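Search this site Enter keywords Go

The banker who went back to the counter

Thu 23 October
By our City diarist

Esi Odoi is already halfway through a toasted teacake when I turn up, and she waves me into the seat opposite without getting up. "Sit, sit. I've ordered you one," she says. I hadn't asked for one, but it was very good.

Until April she ran the lending desk at Vustus, the investment bank where she'd spent most of her working life. Now she's chief executive of Adjei, a savings lender with 441 staff and a head office above a shoe shop. Her old colleagues were baffled (one of them told me, with real sorrow, that she'd "gone to work in a building with no lift"). She laughed for ages when I passed that on.

"There is a lift," she says. "It just doesn't like Mondays."

So why leave? I'd expected something polished, but she puffs out her cheeks and thinks about it. "I was passed over, if you want the truth. They wanted somebody who'd say yes to the Vusine deal, and I'd said no in two meetings. After that my diary got very quiet."

Vusine was the takeover that kept half the City busy last winter, and she still won't tell me what she didn't like about it. I try again over the second pot of tea and get a very sweet smile. She will say that she had no row with her old boss, whatever the gossip columns had, and that they still swap messages about cricket.

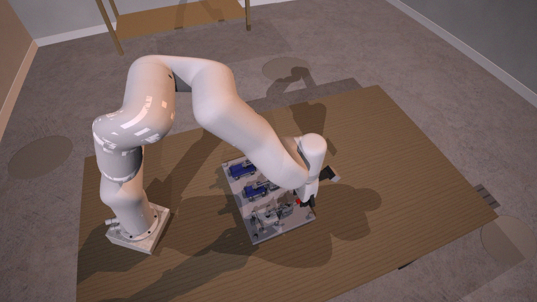

A white robot arm on a wooden tabletop, computer rendering.

What she does want to talk about is small firms. Adjei has set aside £200 million for them, mostly workshops and family manufacturers who've been turned down on the high street, and she reads plenty of the applications herself, on the train, in biro. "My team hate the biro," she says. "They get these pages back and can't read a word of it!"

Isn't that a bit risky for a lender that size? She puts her cup down. "Everybody asks me that, and they never asked it at Vustus, where we could lose the lot before lunch. I know who these people are. I've rung them up."

The board isn't all behind her, by the way. Two directors voted against the plan, and one of them has a seat at Lollunska, the fund that owns a good slice of the shares. Will Lollunska try to push her out? "They might," she says, quite cheerfully. "They've got my number. I'd rather they rang me than rang you."

She pays the bill before I can reach for it, then spends a while hunting for her other glove, and we find it under the teapot tray.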